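Osham Standing Coat Rack, Black

Freestanding rack for offices, studios and shared rooms

Home > Workroom > Entry and Storage > Coat Racks

The Osham is a single-pole coat rack with curved hooks at the top and a weighted round base. It takes coats, caps, bags and umbrellas, and it needs no wall. Most of the ones we sell go to offices and workrooms where the walls are taken up by windows, cabinets or whiteboards and there is no good place to screw in a row of pegs.

The pole comes in two sections that join at a silver collar. The hooks curve out from the pole and end in rounded knobs, so a jacket hung by the collar keeps its shape and a bag strap does not slide off when somebody brushes past.

What's in the box

Upper pole with hook crown
Lower pole
Silver joining collar
Weighted base
Base bolt and washer
Hex key
Four felt pads
Instruction sheet

Assembly

One person can put it together. Lay the base upside down on a rug or on the flattened carton. Pass the bolt through the washer and the base, then turn the lower pole onto it by hand until it stops. Finish with the hex key. Stick the felt pads to the underside if the rack is going on a hard floor. Stand it up, slide the collar over the joint, and screw the upper pole down into it.

Check the collar after the first week of use. The joint can settle a little and may need another quarter turn. If the rack leans, the base bolt is the first thing to look at — it is nearly always that and not the floor.

Loading

Hang heavy items on opposite sides. Two winter coats facing each other are fine; two winter coats on the same side with a laptop bag under them will pull the rack toward you. Bags with long straps hang best close to the pole, with the strap looped once over the hook. The rack is not meant for wet laundry, plants or children.

Where to put it

Leave 30 inches of clear floor on the side people walk up to. In a long room we suggest standing it partway down, near the desks, instead of by the door. People tend to keep their bags on the floor if the rack is too far from where they sit. Keep it away from the swing of cabinet doors and out from under low light fixtures. In a room with windows down one side, put it toward the middle so it doesn't get in the way of the blinds.

Finish and care

Black powder coat on the pole, hooks and base. Wipe with a damp cloth. Dish soap is fine for marks. Don't use scouring pads on the collar, which scratches more easily than the black parts and shows fingerprints. A dry microfiber cloth takes those off.

In use
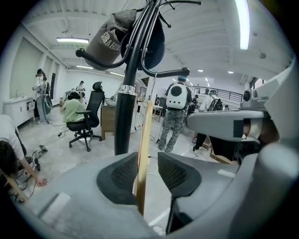

Mereana Ruawai wrote in to say that she likes the hooks but would have preferred a wider gap between them. Caps and small bags are no trouble, she told us, but in July her office switches to rain jackets and they end up bunched together on one side. She bought a second rack and put it at the other end of the room, and she asked whether we would sell the hook crown as a spare part. We do now. It is listed below.

Spare parts and add-ons

Hook crown, black
Silver collar
Base bolt set (bolt, washer, hex key)
Felt pads, pack of four
Tapsell umbrella ring, clips to the lower pole. Fits the current Osham only. It will not fit the older Gutitz rack, which has a thicker pole.

Bulk orders

We keep 200 racks in stock at the Stosside warehouse. Larger orders are made to order and ship on pallets. For schools and office fit-outs, write to Carleen McKinnon in trade sales with the number you need, the delivery address and whether the building has a loading dock. Trade orders ship unassembled.

Returns

Racks can be returned within 30 days if they are taken apart and packed in the original carton. Please put the collar back in its bag — loose collars are what most often arrives damaged. We don't charge for returns where a part was missing or faulty. Send a photo of the part and your order number, and we will mail a replacement first if you would like to keep the rack.

Page last updated Friday, May 17, 2019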